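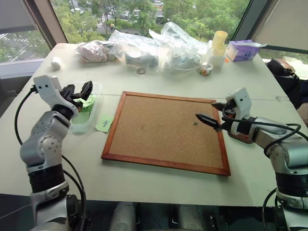 *Cork board setup, both grippers open, notes on the left*

**Teleop demos for a two-arm board task: how messy do you let the table get?**

**fernwhistle** · May 27, 2023

Hi all! I finally have the two-arm station running with the Dokex leader arms and I'm having way too much fun with it. The task is paper notes onto a framed cork board: left arm handles the paper, right arm works the board side. I've recorded 129 demos by remote control so far and my hands have gotten so much smoother since the first batch (those were awful, I was gripping like I was opening a jar).

My question is about the stuff along the back of the table. Bags, cups, tissues. Do you clear all that before recording or leave it in?

**knurl_54**

Love this! Leave it in. I cleaned everything for my first set and the policy got lost as soon as a mug showed up. Just shuffle things between sessions so it doesn't learn "go left of the cup."

**tallow**

I'd go the other way, at least to start. Clear bags in front of a window are a pain, all crinkle and glare, and you've got trees and a road behind them too. Get the task working on a plain table, then add clutter back.

**knurl_54**

@tallow that's double the recording time though. Who wants to do it all twice?

**tallow**

You don't redo it all. I had 234 clean demos and 54 cluttered ones on my sorting task and it held up fine. Different task, I'll grant you.

**fernwhistle**

Ooh, I like the mixed idea. Can I ask about the board too? Mine sits a bit crooked and I've been straightening it every time.

**oatmilk_servo**

Stop straightening it! Crooked is good. Turn it a little each demo, slide it a little. Same goes for the container with the green paper. The one thing I would watch is that note lying between the container and the board, its corner is right up against the wood. If you start some demos with a note out and some with everything in the container, label them separately.

**fernwhistle**

They're all in one folder right now. Oops.

**knurl_54**

Ha, been there. Saber lets you tag episodes after the fact if you scrub through the first second of each. Tedious but it works.

**quillback**

Has anybody tried moving the arms by hand for this kind of thing? I did all of mine that way until December and I still think you get a better feel for contact. With leader arms I push too hard and don't notice.

**oatmilk_servo**

With two arms at once? I need a third hand. And then your own hands are all over the wrist camera.

**quillback**

One arm at a time, play the first one back while you guide the second. I'm not saying it's quick! But for pressing paper flat on cork I'd take it over remote any day.

**tallow**

Timing between arms goes stiff when you do it like that. I tried it and the handoff looked like two people who'd never met.

**fernwhistle**

Okay, I want to try both now. Plan: fix my tags tonight, record a clean-table batch tomorrow, then do a small hand-guided set for the pressing part only. @quillback, do you drop the gripper force when you guide, or leave it at the default?

**quillback**

I drop it to 2 on the slider. Go lower if the paper creases.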